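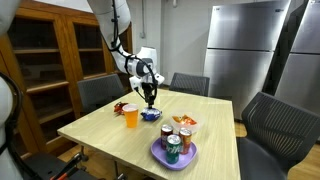 Zatadus table-top arm – demo days and open day visits

Ref 1716. Single arm, two-finger gripper, light picking and placing.
Available to see in April, by booking. Morning and afternoon slots.

Quick version for people in a rush

White arm, black gripper with two fingers, cable run on the outside of the arm. Picks up small everyday things off a table. On the demo table you get snack bags, a clear cup of orange drink, a bowl of chips, cans on a purple plate. Ordinary stuff on purpose – if you want to see it lift steel blocks then our Pugh range page is the one you want.

Visits are free. Book first please. We can't take people who just turn up, the room is small and the sessions run back to back.

What you will see at a demo

A session lasts 50 minutes. Goes like this, more or less:

Short talk at the table. Safety, where to stand, where the stop button is. Five minutes, less if the group is quick.

Picking soft packets. Bags first as these are what most people ask about. A crinkly bag changes shape when the fingers close and the top face is never flat twice running, so the arm has to come down at a sensible angle and close gently. Expect a few misses. We leave them in, we don't restart the session to make it look good.

Picking cans. Easier shape, harder when they are stood close together. Watch the gap between them as the fingers go in.

Moving the plate. Not every session. Depends on time.

Your go. One or two visitors can choose what gets picked next and where it gets put. Operator stays on the controls throughout.

Questions. Usually runs over.

No slides. People have asked for slides, there are none, the spec sheet is at the desk.

Can I bring my own items?

Yes and we would like you to. Up to six things, each small enough to sit in one hand. Packets, tubs, cartons, tins, sachets. Sealed please. No glass, no knives, nothing that leaks, no loose powders. If it is food in for trial from your own line then tell us when booking so we can put the time aside, a dozen of the same packet is more use than one of everything.

We can't sign anything on the day about your packaging. If you need a confidentialty form doing, send it over with the booking and allow a week.

What is included with ref 1716

Arm with wrist housing and end cap
Two-finger gripper, black
External cable set and clips
Control box and power lead
Hand-held stop button
Spare finger pads, two pairs
Printed set-up guide
Half day of set-up at your site

Not included: table, chairs, safety matting, laptop. A mounting kit is sold seperately under the Malico name, see further down.

Figures

Reach from base: 748 mm
Weight of arm without gripper: on the spec sheet, depends on mount
Recommended clear space round the table: ask us, depends on the room
Sessions run to date on the demo arm: 363

That last one gets asked a lot so it is on here now. Same arm all the way through. It has had finger pads changed and one cable clip replaced, plus the usual servicing.

Who it suits

Small packing rooms. Colleges. Test kitchens that want the same packet picked up and put down all day long. Labs looking at how people and arms share a table. Anyone who has been told they need a big caged cell and would like a second opinion.

Who it doesn't suit – heavy goods, very fast lines, outdoor use, anywhere with washdown. Please don't book a visit hoping we will talk you round on washdown. The answer is still no.

Soft packets, a bit more detail

Asked about this so often it gets its own bit.

Fingers close from both sides onto the bag. With a well-filled bag there is plenty to hold. With a half-full one the contents slide to the bottom and the grip wants to be nearer the seam. Coming straight down works for most things lying flat. For bags leaning on something else, a slight tilt is better.

Grip force is set by the operator before each run. Too low and the bag slips. Too high and you get crushed crisps, which you will probably see at least once in a session. Setting is done from the control box, no tools.

Shiny wrappers can be awkward under strong lights. If your packets are very glossy, bring the glossiest.

Open cups: the arm can work near them. We don't promise lifting full ones. Some visitors ask and the operator will decide on the day, operator's word is final.

The demo room

Laid out as a break room more or less. Square table with a pale wood-grain top, mesh-backed chairs, fridges and a glass-fronted cabinet by the walls. Customers kept telling us that the old bench in the workshop told them nothing about how the thing would behave on a normal table with normal clutter, so we moved.

Room takes up to eight visitors. More than that and the back row can't see the fingers. Bigger parties are split in two and the other half gets the workshop tour, then swap.

Ground floor, level access from the car park. Hearing loop at the desk but not in the demo room – tell us and we will bring the portable one through.

The room isn't silent. There is a low whirr from the arm when it moves. Visitors who need a quieter session should ask for the first slot of the day.

Open day, April

As well as the booked sessions there is one open day in April. Differences:

Shorter demos, running all day from 10am, last one at 3.30pm
No bring-your-own items, there isn't time
Workshop open, including the Wadier bench where we rebuild grippers
Sales people about if you want a price, they won't chase you round if you don't
Tea, coffee, sandwiches until they go

Under-16s welcome on the open day with an adult. Booked sessions are 16 and over.

The date goes out by email to everyone on the list. Ask at the desk or tick the box on the booking form.

Safety on the day

Stay behind the line on the floor while the arm is moving. The operator will call "moving" and "clear", wait for clear before you lean in.
Long hair tied back, lanyards off, scarves off.
Bags under the chairs along the wall, not on the table.
Phones and cameras fine, no flash please.
No eating the demo snacks. Yes people do. They have been gripped, dropped and squashed by several hundred visitors' worth of demos.

Accessories you can see at the same visit

Malico mounting kit. Clamp and plate for fixing the base. Fits most solid tabletops. Doesn't fit glass.

Pugh finger set. Longer, slimmer fingers for getting in between close-packed cans and bottles. Swap takes two minutes with the key supplied. We can fit these during your session if you say so beforehand.

Wadier pad pack. Softer pads for thin packets and foil. Wear faster than the standard ones. Sold in fours.

Ask for any of these when booking. Turning up and asking is fine too but they may be out on loan.

After your visit

You get the settings from your own items by email, normally within three working days. Finger type, grip setting, tilt, notes on what slipped. Yours to keep whether you buy or not.

If it looks like a fit, next step is a two-week loan. Loan unit is the same model, ref 1716, delivered and set up by us. Carriage is charged both ways, loan itself is free. You need a solid table and a standard socket. One person on your side should be free for the set-up half day, it goes much better when the same person is there for all of it.

Lead time on new orders is currently six weeks from deposit. Loan units sooner, if there is one in.

Common questions

Will it work next to people?
That is what it is sold for, with the right risk assessment for your site. We help with the assessment, we don't write it for you.

Does the outside cable catch on things?
It can if it is clipped badly. Leave enough slack for the wrist to turn and keep the loop away from the fingers. The operator will show you the clip positions. An inside-run cable is not offered on this model.

Can it pick up a single crisp out of a bowl?
Sometimes. Not reliable, not something we sell it on.

Can I see two arms working together?
Not on the standard booked session. Put it on the form and we will tell you what can be arranged.

Is there a video?
Being redone. The old one showed the previous gripper so it has been taken down.

Can you come to us instead?
Yes, for groups of five or more. There is a charge for travel. Table needed, steady, and not on castors.

To book

Use the form on the Visits page, or ring the desk between 9am and 4pm. Have ready: number of people, morning or afternoon, what you want to pick up, any access needs. Quote ref 1716 so it goes to the right team – the other refs go to a different desk and it takes them a day to pass it over.

Cancellations: please tell us by noon the day before. There is a waiting list for April and somebody will want the slot.

Parking round the back, bays marked Zatadus Visitors. Sign in at the front.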